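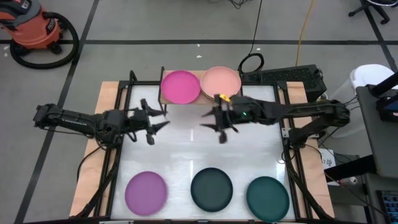

Pink and peach on the shelf, the darker plates in front.

Search this blog Type and press enter
Journal > Home things > Plates

Last updated: 10/23/25

I have wanted to write about plates since August, when I moved from Nurkholm to Valtport and had to unpack everything I own in one long weekend. It is not a big subject, I know. But I eat three times a day and I look at my plates each time, so I think they deserve one post.

When I was a child all our plates were white with a thin blue line. My mother bought the whole set before she was married, and when one was broken she was sad for the set more than for the plate. I grew up thinking that plates must match. For many years I bought only white ones. Then my neighbor in Nurkholm, Embla Tangen, invited me to dinner, and each person at her table had a different color. I had a yellow one. I remember that I asked her where the other yellow plates were, and she did not understand my question.

After this dinner I began to collect single plates, one color at a time. I had two rules. The plate must be round, and it must be one color without a pattern. I bought most of them at the Mirani market, where there is a seller who keeps his single plates in a crate under the table and asks for 12 crowns each, whatever the size. The magenta one is from there. The salmon one is from a proper shop called Illunell and cost 60 crowns, and I carried it home in my scarf.

The question for this post is how to put them. For a long time they were in one stack in a cupboard, and the result was that I always used the top two. I washed them, I put them back on top, and the next day I used them again. The dark green plate was at the bottom, and I think I did not touch it for the whole winter.

So now I like to have them out, next to each other. The pink and the peach look best on the raised shelf at the back. They are close in family, both warm, and with their rims nearly touching they are like two fruits on a market stand. I tried the pink beside the purple first, because I thought these two would be friends. They were not. The purple made the pink look like candy, and the pink made the purple look tired.

The purple, the dark green and the teal are a row in front, lower down. I put the darkest in the middle. It is really a green, but you must trust me, because in most light it is nearly black. My friend Usman Tarar calls it the black plate and I have stopped correcting him. With purple on one side of it and teal on the other, the row has a heavy center and two softer ends. I also tried it with the dark one at the end, and then my eye always went to that end and stayed there.

A wooden shelf is good for the warm colors. The wood has already some yellow in it, and the salmon takes this and becomes softer. The dark plates want white under them. On a dark table the green one disappears, and I have once put a bowl directly on it without seeing it (nothing happened, only a loud noise).

Some of you asked in the comments what I serve on which color. I don't have a system, but these are my habits:

Magenta: white cheese, radishes, anything pale. Never beets.
Salmon: breakfast. Toast and egg look very kind on it.
Purple: rice with lemon. Naheed Afridi showed me this one, and it is hers, so please thank her.
Dark green: cake! A piece of plain cake on an almost black plate looks like it comes from a restaurant.
Teal: fish, or orange slices. Carrots also.

Tomato soup with a bread plate under it I serve on teal, too. On the salmon the red spots look like a mistake of the color and I want to wash it immediately.

About washing I can say only a little. I do it by hand, with a soft cloth, and I dry them the same evening. My cousin Zarmeena Tanoli puts all of hers in the machine and they are still bright after years, so maybe I am too careful. If I stack them for a trip or a move, I put a sheet of kitchen paper between each two. In the move to Valtport I lost one plate, an orange one. I had used a sock in place of paper. The orange was my second plate ever, and I am still looking for another in the same shade. I found one that was close, on page 4 of an online catalog, but they wanted 166 crowns with the shipping. That is too much for me when I remember the crate under the table at Mirani.

Valter Nygård, who reads this blog and always writes me long e-mails, suggested that I hang the plates on the wall with metal springs. I thought about it for some days. I think it is beautiful in other people's homes. For me a plate on the wall is a plate I cannot eat from, and then I would need more plates. A shelf is enough – I can take one with one hand and put it back without thinking.

What I would still like to find is a real yellow, the same as Embla's, not mustard and not lemon. It should go on the shelf with the pink and the peach, on the right side I think, if there is space for it. If there is no space, then the peach must move down to the front, and I will have to start again with the order of the whole row. I have drawn it on paper two times already. In one drawing the teal goes up to the shelf and the yellow sits between the purple and the dark green. It looks strange with colored pencils, but my pencils are old and the teal one is in fact just blue.

If you know a seller with single plates near Valtport, please write me. I can come by bus and I will bring my own paper for wrapping.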